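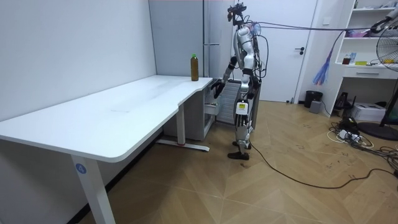
**Bedoya signs for Tratunthorpe**

**tryline_tim**
Club put it up at lunchtime. Jhosep Bedoya leaves Pornby after five seasons and goes to Tratunthorpe on a two-year deal. He played 80 games for us, mostly at hooker, with a spell at loose forward when we were short. No fee mentioned.

**bailly_end**
Saw it coming. He was on the bench for the last month and the coach never gave a straight answer when the radio guy asked about it. I'd still have kept him. There's no other hooker at the club who can go a full game.

**Marsh Road**
I wouldn't have. His service from dummy half has slowed down a lot. Watch the second half against Plurero again. Every set, the halves are standing flat-footed waiting for the ball.

**bailly_end**
The halves were standing too deep. That's on them.

**Marsh Road**
They were in the same spots when Caradog James came on and we scored twice.
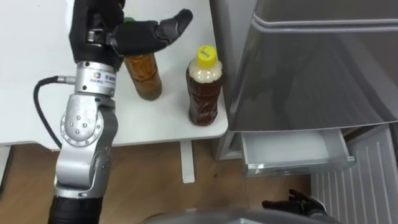 **bailly_end**
James came on against a tired pack with the game gone. He's 19. I like him, but he missed tackles in the middle that Bedoya makes in his sleep, and next year he'll be doing it from the kickoff.

**tryline_tim**
Both can be right. James has the quicker pass and Bedoya is the better defender. My problem is that we had one of each and now we have one. If James gets hurt in week two we're asking a halfback to fill in.

**oldprop**
I played some hooker in the lower grades. You don't learn the defensive side at 19 unless somebody older is in the same squad showing you. They should have offered Bedoya one more year, even on less money.

**Marsh Road**
Maybe they did. The statement says "following discussions," so there was some kind of talk. Two years at Tratunthorpe beats one year here if you're his age. I don't blame him.

**oldprop**
Fair enough. I don't blame him either. I blame the club for leaving it until October. 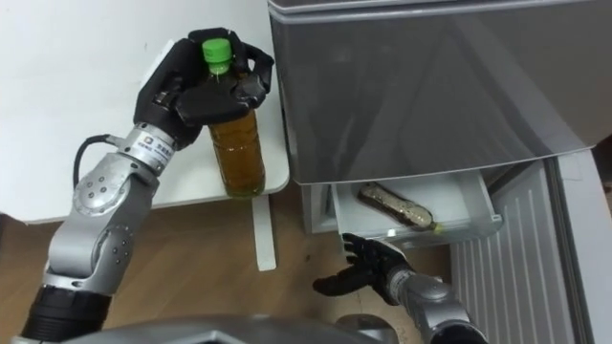

**pornby_kev**
Does he still play for us in the Bailly Cup game on Wednesday?

**tryline_tim**
He's under contract until the end of the month, so he's available. The coach said he'll name the team the night before.

**bailly_end**
Start him, then. Let people give him a proper send-off.

**Marsh Road**
Start James and bring Bedoya on for the last half hour. It's still a cup game and I'd like to win it.

**bailly_end**
We'll lose it in the first 20 minutes your way. See you there anyway, usual spot.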